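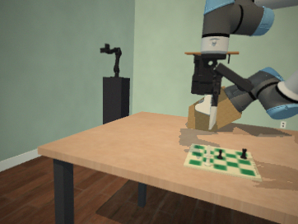

List: paving-machine-control
Subject: Re: Base station drift on long pulls
Date: 5th April

Thanks for writing this up. We had the same trouble on the Plovow bypass last August, where the finished grade came out 23 mm high at the north end and matched the model at the south end. When I explain localisation to new grader operators I use a checkered board set down at an angle on a table. The squares all agree with each other, but measure them from the table edge and every one is turned. A site file with a bad rotation behaves the same way, and the machine has no means of telling you.

Someone from the Dirnari crew wrote:

> We are running one base at the yard and two graders plus the paver
> off it. Within the first kilometre everything checks. Past that the
> heights start to wander and the operators are bumping the blade by
> hand to suit. Base has been swapped once already. Has anyone had
> this on a job over 3,000 metres? We don't want to pay for a second
> base if it is a settings problem.

I would leave the base alone for now. Swapping it didn't change anything, so look at the control points in the calibration. On our job all of them were clustered near the site office, and the far end was being projected from there. We added four points along the shoulder, redid the calibration and reloaded the file on every machine. 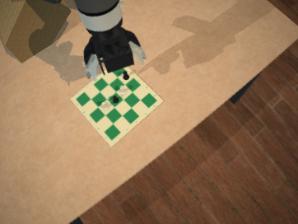 The reloading took longer than the survey. One grader was still on the old file two days later, with the same file name, and we only found it when the paver followed it through. Put a version number in the name and have the operator read it back over the radio.

What we do now at the start of each shift:

1. Check the rover on a known point at each end of the day's section.

2. Park each machine, level the blade and let the receiver sit for 60 seconds before taking a height.

3. Write down any offset the operator has keyed in, then set it back to zero.

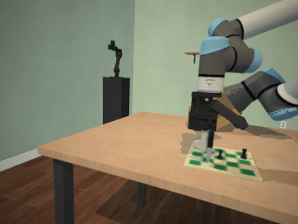
4. Repeat the height check after lunch, or after any cutting edge is changed.

Can you post the residuals from your calibration? If one point is well out from the others, try it again without that point before you spend anything.

Operations, Mayrhofer Grading and Paving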